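Vivstead Household Textile Reuse Project
Second progress report to the Sowerby Fund
Prepared by Hafiz Pangaribuan, project coordinator
6 March 2025

1. Where we are now

The project is in its second period and most of the work is going as we planned it. The collection of used clothes and home textiles from the Vivstead district is running every week, the sorting room is open, and the repair evenings have found their public. Two things are behind the plan: the agreement with the Cliratham depot and the price study. I explain both below.

In the first report I wrote that we expected 820 kilograms of textiles by the end of this period. We have reached this amount. The quality is better than in the first months, when many bags contained things which could not be worn or repaired by any person. Terence Tapley changed the text on the collection leaflet in November, and it now says in simple words what we accept and what we do not. I believe this small change made most of the difference, but I can not prove it.

2. Collection

We now have 8 collection points. The newest is in the entrance of the Vuvov building, where the rent is zero and the people at the desk are kind to us. The point at the old market was closed by its owner, who needs the space for bicycles. We did not look for a replacement there, as the Vuvov point is near enough for the same streets.

The van remains our weak side. It was in the garage two times, and in one of these weeks we had to ask Nigel Wainwright to drive his own car. His fuel was paid from the line "other transport". I ask the Fund to note that this line will be a little over at the end of the year, and that the line "printing" will be under by a similar amount.

3. Sorting and preparation

Mekdes Mekonnen leads the sorting room. In the first period everything was put on one long table and sorted by size, and the mixed piles became too high. She proposed to sort first by the kind of fabric and only later by size. Wool, cotton and mixed fabrics are now separated at the beginning, and the things that need repair leave the line at once. It took the team some weeks to get used to it, and there was some discussion, but nobody wants to go back.

Small goods such as cloths, scarves and children's things are kept in open baskets until they are checked for stains and holes. Bigger goods are hung. We had planned closed boxes with lids, but the team found that closed boxes are forgotten on the shelf, so we did not buy them. The money is still in the budget and I would like to use it for a second steam iron, if the Fund agrees.

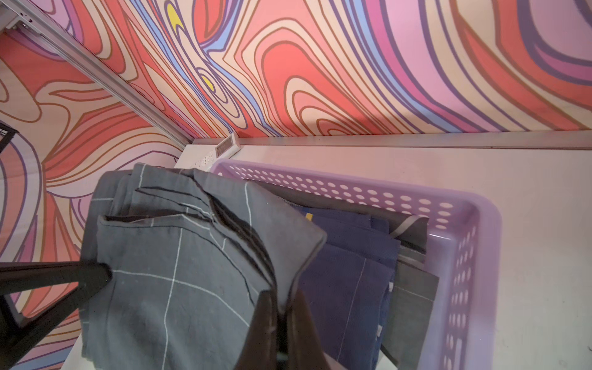
Folded fabrics and a lavender basket on a white tabletop.

Labels are a separate problem. Many donated pieces have no care label any more, or it is so washed out that it can not be read. Thérèse Desjardins wrote a short guide of 5 pages on how to recognize common fabrics by touch and by look, and it hangs now in the sorting room. She is also preparing a version for the public, which we will put on our page when the drawings are finished.

4. Repair evenings

The repair evenings were the part I was most worried about. In the application we promised 90 visits for this period, and I thought the number was too brave. We reached exactly this number at the last evening. Most visitors bring trousers with a broken zipper or a coat with a torn lining. Some come only to learn how to sew on a button, and this is also fine for us.

The sewing machines are used much more than before and two of them must be serviced. The age of the visitors is more mixed than we expected. What is still missing is people from the north side of the district, who would need to change buses to reach us. We want to try one evening in the Cliratham school hall, if the school gives us a date.

5. Delays

The agreement with the Cliratham depot is still not signed. The depot should take the textiles that can not be worn again, and use them for cleaning rags and filling material. The text is ready from our side. The depot changed its manager in the winter and the new manager wants to read everything from the beginning - I understand this, but it costs us time. Until it is signed, we keep the material in the back store, and the back store is getting full.

The price study is late by my own fault. I wanted to compare our prices with other second-hand shops in the region and I did not find enough days for it. Nigel Wainwright has now taken over this task and has already visited the first shops.

6. Next steps

In the coming period we will sign with the depot or find another partner, finish the price study, and hold the trial evening in Cliratham. We also need a decision from the Fund about the steam iron and about the small move between the two budget lines. An answer by e-mail is enough for both.

The table of costs and the copies of the receipts are sent separately by Terence Tapley.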